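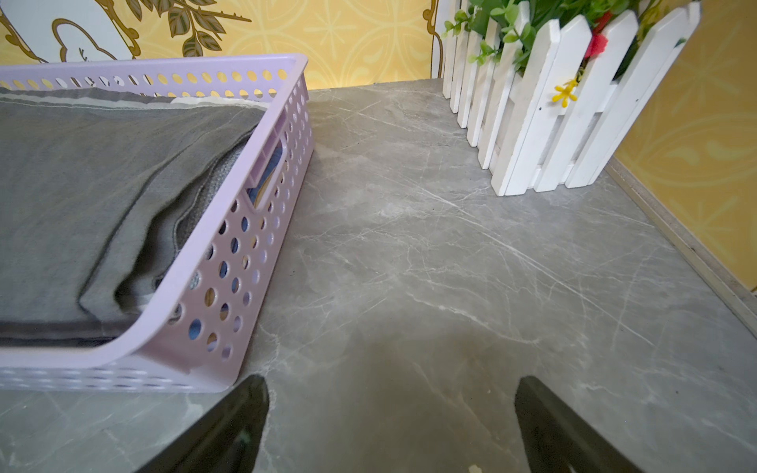 Knitwear storage, revised method. I wrote up the first version in July and have since changed most of it.

The old arrangement was a lidded box from Jalteo with the jumpers laid flat in it. Capacity was good. Air movement was nil, and anything put away slightly damp smelled of cupboard within a fortnight. I now use baskets with perforated sides. The holes let air through and also let me see which colours are at the bottom without unpacking the lot.

Folding is the part that took longest to settle. Sleeves go in first, straight across the back, then the body is folded in thirds lengthways and once across the middle. A heavy jumper gets no second fold, as a double crease in thick yarn takes days to drop out. Thin cotton can be folded again if the basket is short of width.

Stacking order:

- light cottons at the bottom
- medium knits on top of those
- one large dark item last, laid loosely as a cover

The cover piece keeps dust off the rest. It should be something you wear rarely, or you will be lifting it on and off every morning.

I weighed a few things on the kitchen scales. A Hestden crew neck came to 303 g and the long Wulletti cardigan to 1000 g, so the cardigan is never placed on top of anything fine. Left over a thin knit for a month it printed its ribbing into the fabric, and steaming only partly removed it.
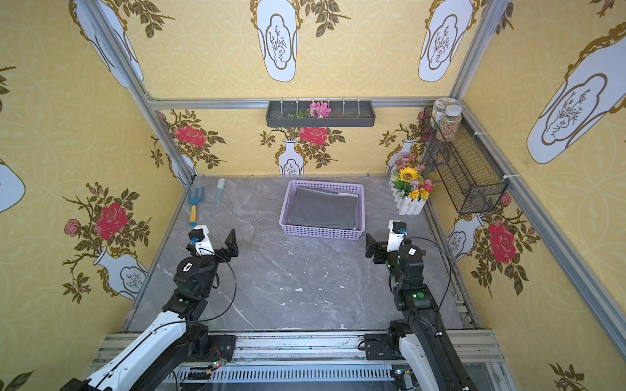

Cleaning the basket itself is quick. Dust collects in the perforations, mostly on the inner face, and a cloth pushes it further in. A small stiff brush clears it — work from the inside outwards, then rinse at 50 degrees and leave the basket upside down for 15 minutes before drying the rim by hand.

Handle cutouts want checking too. A moulded edge can carry a burr that catches loops of yarn. I took mine down with fine sandpaper.

Still unresolved is the Kemppainen wool blanket, which fits only if everything else comes out. For now it lives on the back of the chair.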